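Storing Small Household Items in a Shared Apartment: A Study of Sorting and Return

Project report, Department of Interior and Product Studies
Submitted by the Lasten project group

1. Background

The project was proposed at the start of the fall semester in response to a practical problem in student housing. Residents of shared apartments reported that the objects they lost most often were small ones used by several people: remote controls, kitchen tools with wooden handles, charging cables, scissors, spare keys. Large items have a place by default. A chair stands on the floor whether or not anyone has thought about it. A remote control has no such place, and is put down wherever the user happens to be standing.

The assignment asked each group to select one room, record how objects moved through it, and propose a storage arrangement that could be tested within the term. Our group selected the combined kitchen and living area of a ground-floor apartment in the Tretberg residence. The room was chosen for its mixture of surfaces and for the willingness of its residents to take part.

2. Description of the room

The floor is laid with large light grey tiles, glossy and faintly marbled. Black mats are placed on it. The hard surface proved relevant to the study in a way we had not expected at the planning stage: residents were reluctant to set anything breakable on a low shelf near the tiles, and so tended to crowd the higher surfaces.

The surfaces available for small items are a countertop with a wooden edge and a glossy white unit. A wooden box had been in the apartment before the study began. According to the residents it had been bought for bread and had never held any.

Storage inside the kitchen cupboards was excluded from the study. The residents had already divided the cupboards among themselves and did not wish to reopen the matter.

3. Method

The work was carried out in two stages. In the first stage, residents kept a log sheet on the refrigerator and wrote down each occasion on which a shared object could not be found. They noted the object, the time of day, and the place where it was eventually located. The log sheet was replaced every Monday.

In the second stage, a set of 40 objects was assigned to fixed places. Each object was given a home according to where it was most often used, as opposed to the category it belonged to. This was the principal design decision of the project and was the subject of considerable discussion. The conventional approach, and the one taught in the introductory course, is to store like with like. Under that approach a remote control would be kept with other electronic items and a wooden-handled tool with other kitchen tools. We assigned places by reach and by habit.

Labels were printed on matte card and attached with removable adhesive. We first used the Hodirix label sheets supplied by the workshop, but the residents found the type too small to read from a standing position, and the labels were reprinted in a larger size.

Sorting sessions were held in the apartment in the evening. Objects were taken up one at a time and moved to their assigned places. The group agreed in advance that no object would be discarded during a session, whatever its condition. Three items that appeared to belong to former residents were placed in an envelope and handed to the housing office.

4. Results of the first stage

The log sheets contained 200 entries. Remote controls were the most frequent subject, followed by charging cables. Kitchen tools appeared less often than we had predicted, although the entries concerning them were longer and sometimes strongly worded.

Most entries were made between early evening and midnight. Objects were generally located in the same room in which they had been missed, often under a cushion or behind another object on the countertop. In 7 cases the object was found in the hand or pocket of the person looking for it. These entries were retained in the data.

One week of records was incomplete. The sheet had been used for a shopping list, and the group was able to recover only part of it.

5. Results of the second stage

Following the assignment of fixed places, the number of entries fell in the first week and rose again slightly in the second. The rise was accounted for almost entirely by cables, which were carried to bedrooms and not brought back. A fixed place in a common room cannot address this, and the group considers cables to require separate treatment.

Remote controls were returned reliably. Wooden-handled tools with a hole in the handle were also returned well once hooks were provided, and residents reported that hanging a tool required less thought than opening a drawer.

The sorting sessions took longer than planned. Dissimilar items had often been put down together, and each needed its own decision before it could be moved.

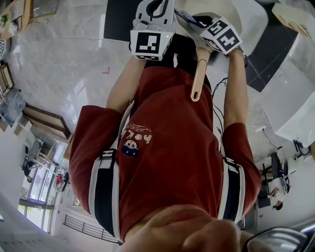

Kenta Honda questioned whether a remote control and a kitchen tool should ever share a surface, and held that the second stage had been too generous to habit: if people leave the remote beside the stove, he wrote in his comments on the draft, the arrangement should discourage it and not reward it with a label. The group discussed this objection at length. We accept that a place chosen by habit may preserve a poor habit. Within the period available, however, the places chosen by habit were the ones that residents used.

6. Limitations

The study concerned one apartment, and its residents knew that they were being studied. The number of entries depended on the patience of the person writing them. No comparison was made with an apartment arranged by category, although the Ikeda group has offered its records for this purpose and a joint analysis is under consideration for the spring.

7. Recommendations

The group recommends that the residence provide hooks at counter height in all shared kitchens, and one open container for remote controls near the seating. Labels should be legible from a standing position. Cables should be purchased individually by residents and marked with the owner's name.

The remaining labels and one set of hooks have been left in the apartment at the residents' request. The log sheets are held in the department office and may be consulted there during opening hours.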